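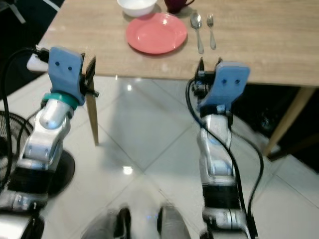
A place setting with bowl, mug, plate, spoon and fork.

Main page | Contents | Random article | Recent changes | Help

Place setting

A place setting is the group of dishes and utensils laid out for one person at a meal. The term covers everything from a spoon stuck in a yogurt cup to the formal arrangements in which a guest may face more forks than courses. The work of laying one out is called setting the table, and in most households it is assigned to whoever is shortest and slowest to leave the room.

Terms

The word "cover" is an older name for the same thing and survives in restaurants, where a manager who did 40 covers last night is talking about customers. "Flatware" means the forks, knives and spoons. "Silverware" means the same utensils in American speech, whether or not any silver was involved. "Dinnerware" is the plates and bowls. In stores, a place setting is also a unit of sale, usually one person's worth of matching pieces, priced so that replacing a single broken bowl feels like a moral failing.

History

For much of European history, diners brought their own knives and shared nearly everything else. A thick slice of stale bread, the trencher, often served as a plate and could be eaten afterward or handed to the poor, who were presumably thrilled. Wooden and metal plates gradually took over the job.

The table fork came late to most of Europe. It had been used in Byzantium and spread through Italy well before it was accepted farther north, where it was mocked as fussy and unmanly. Its critics went on eating with their fingers, and their grandchildren bought forks.

In the nineteenth century the fashion for serving dishes one after another, known as service à la russe, gave each course its own moment and, before long, its own tools. Makers of silver goods met this need and then kept going. Victorian households with enough money could own separate implements for fish, oysters, berries, ice cream and sardines. Many of these are now found in antique shops, lying in trays marked "unknown server."

Common arrangements

In the usual Western pattern, forks go to the left of the plate and knives and spoons to the right, with the knife blade turned inward. Utensils are placed in the order they will be used, starting from the outside. Glasses stand above the knife. The napkin goes on the plate or to the left of the forks, a question on which etiquette books differ politely and at length.

Informal settings drop whatever the meal does not call for. A soup lunch needs no steak knife. At home, both fork and spoon may end up on the same side, the mug goes wherever there is room for it, and dinner proceeds without incident.

Elsewhere the pieces and their order change. In Japan, chopsticks are commonly laid sideways in front of the diner, with rice at the left and soup at the right. In Thailand the spoon is the main utensil and the fork is used to push food onto it. In many parts of the world the proper tool is the right hand, which requires no polishing.

The Clilldale dispute

Arguments over place settings are generally private, but the town of Clilldale managed to have one in public. Its annual February supper had been laid in the same way for years when Marion Gourlay, who ran the kitchen, moved the dessert spoons from above the plates to the right-hand side to make room for bread. Eilidh Halliday, author of the column "Elbows Off" in the local paper, called the change "a surrender." Gourlay replied by letter that Halliday was welcome to come and lay 400 of them herself. The paper printed 5 further letters before closing the subject. The spoons have stayed on the right.

Matching sets

Households once chose a pattern at marriage and added to it over decades. The Prarkitz pattern called Zapata, a plain white range with a narrow rim, was sold on this basis and then discontinued, leaving its owners to hunt one another's estates for saucers. Its successor, Plovo, was offered in several colors meant to be mixed. This was presented as a matter of style, and it also solved the saucer problem.

Mixed tableware is now ordinary at all but formal meals. Guests seldom remark on it, though most will quietly try to get the nicer mug.

See also

Table manners
Napkin folding
Chopstick rest
Lazy Susan

Last updated 2022-10-16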